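Courses > Manipulation Lab > Unit 4: Comparing Grippers in Simulation

search this site Go

Each gripper runs 50 trials per room, same controller and seed. Log every contact loss — including brief ones.

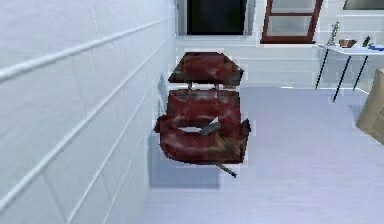
Fig. 1. Red chair with protruding gray handle.

Chair obstacles are scored separately. Record the planned arm path before changing the camera height.
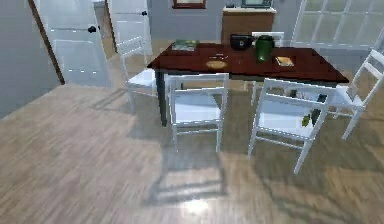 Fig. 2. Dining table and white chairs.

Related
Unit 3: Camera Placement
Grimov Controller Notes (A. Seyoum)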